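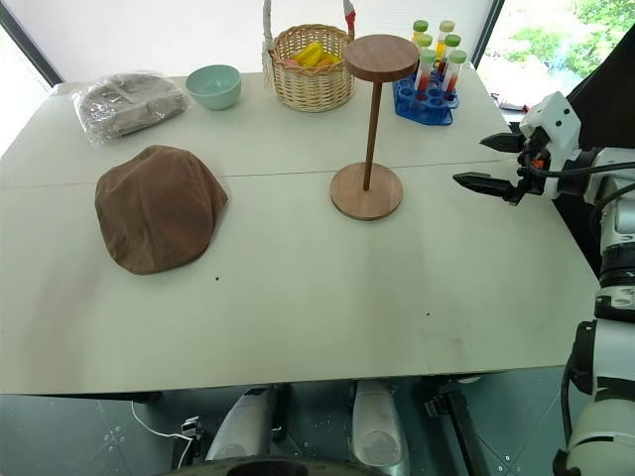 By Ardalan Shojaei – Clistero set-up guide, section 4 – Updated April

4. Preparing the tabletop for a clutter-order trial

4.1 Purpose

A clutter-order trial measures whether the policy picks objects in the same sequence when the layout is unchanged and only the start pose of the arm differs. The method is the one used in the Minton runs. Results are comparable only if the table is laid out as described in this section.

4.2 Object set

Use one object from each of these groups: soft item, bagged item, open container, handled container, tall narrow item, rack with small parts. The reference layout has a brown fabric cap at the left, a clear bag with folded textile behind it, a pale green bowl, a wicker basket, a wooden pedestal stand and a blue rack of capped test tubes.

Note: The cap and the bag are the two items most likely to change shape between trials. Reset both by hand, even if the arm has not touched them.

4.3 Procedure

1. Put the arm in hold mode and confirm the state in the Jidus console.

2. Wipe both table panels. Use the seam between them as the reference line for all placements.

3. Place the rack first. Check that every tube is capped.

4. Place the pedestal stand in front of the rack and to its left, with its base just forward of the seam.

5. Place the basket, bowl and bag along the rear of the table, working from right to left. The basket handle must stay upright.

6. Lay the cap flat on the left side. Do not press out the wrinkles.

7. Open the gripper fully and move it to the start pose at the right of the table, fingers toward the stand.

8. Record a head camera still and save it as the layout reference.

9. Run 40 trials. Compare the table with the reference still after each reset.

Caution: Keep hands clear of the gripper after step 7. Hold mode does not limit finger force.

Caution: Route floor cables away from the operator's standing position before the first trial.

4.4 Lighting

Daylight through a rear window changes the exposure of clear plastic and tube contents. Complete a block in one session. If a block must be split, repeat step 8 before continuing and log the new still under a separate block number.

4.5 Reading the result

The Kamath score is the share of trial pairs with the same pick order. The Minton set holds 1,360 trials. Most order changes in that set involved the bag and the bowl – the stand was picked in a stable position throughout. Exclude any trial in which an object fell before the first pick, and enter code 2 in the log.

For scoring scripts, see section 5.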